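We got to the Koladeck open day a little after the doors opened, and the parking lot was already so full that we ended up on the grass behind the loading dock (bring boots if you go, I mean it). I'd been wanting to see the inside of that building for years. It's the old Ansari print works, the one with the sawtooth roof, and since February it's been full of small workshops that all share one kitchen and one very slow elevator.

They let people in 14 at a time, which sounded stingy until I saw how narrow the stairs are. Our group started with the paper people on the ground floor, Lostska, who cut and print cards. Cards for board games, cards for shops, cards for the little drawers in museum storerooms! I came away with a pocketful of samples and a new opinion on rounded corners. They have a hand-cranked corner cutter that makes the most satisfying crunch, and I stood in line twice.

Upstairs at Plineo it was all tables. Big, dark, matte ones, and I kept wanting to run my hand across them. I did, of course, and so had everybody else, which you could tell from the smudges.

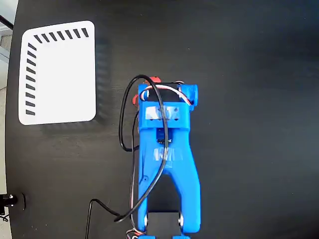 Posted by your editor
Visits and Days Out page
Tuesday, October 30, 2018

I loved the white card lying on that nearly black top. It's mostly blank, with just short slanted black dashes along two of the edges, and it looked so crisp next to the bright blue arm that I'd happily have a whole set of them as coasters. And that blue! If they ever sell a desk lamp in it, I'm first in line.

What I'd ask for at home is the tabletop, though. The edge is rounded, so there's no sharp corner to catch your hip on, and the finish hardly shines except where it picks up a soft gray glow. It does show every speck of dust. I asked what a plain one costs and was told $300 without legs, and I'm still thinking about it.

The kitchen came last. Coffee was free, the cinnamon rolls were gone by the time we got there (go early!), and the guest book by the sink said 1,406 visitors before us. I signed, my sister signed, and then we waited 9 minutes for the elevator because her knee was acting up. We could have crawled down faster.

They're planning another open day in the spring, and the bindery on the top floor should be finished by then.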